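Trirnow open day, cloth folding demo
Forum > Automation > Shows and visits

baylor_k
20 Oct 2022
Went to the open day at Trirnow this morning. More than 129 visitors by the sign-in sheet. The best stop was the two-arm cell working on a blue cloth. They run it on a table with a patterned tablecloth and wallpaper behind, set up like somebody's dining room.

relay_mutt
Did it fold anything? I saw the Muvora demo in July and left after two tries.

baylor_k
I watched 5 tries. Three ended in a fold I'd accept, two got bunched up and the operator reset them. Slow, though. One arm pins while the other pulls.

oldfeeder
Slow is the problem. A Clastska flatwork folder does sheets all day and doesn't care about the wallpaper.

relay_mutt
Different job. A flatwork folder needs someone to feed it straight. These start from a crumpled cloth.

oldfeeder
Then someone at home can fold it in 5 seconds. I don't see the customer.

tenon88
I was in the afternoon group. My question was about the cables, the purple ones looped over both grippers. The guide said they get replaced every 2 months. Both arms sit on one aluminum rail along the table edge.
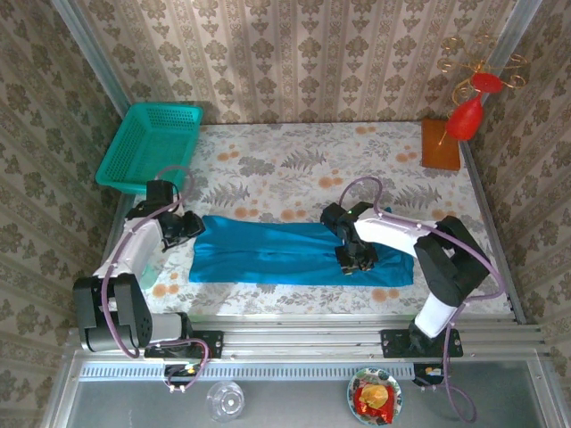 Re: Trirnow open day, parking and next date

baylor_k
Park behind the Kołodziej building. The front lot was full by nine. No next date posted yet.

oldfeeder
If they bring towels next time I'll come and look.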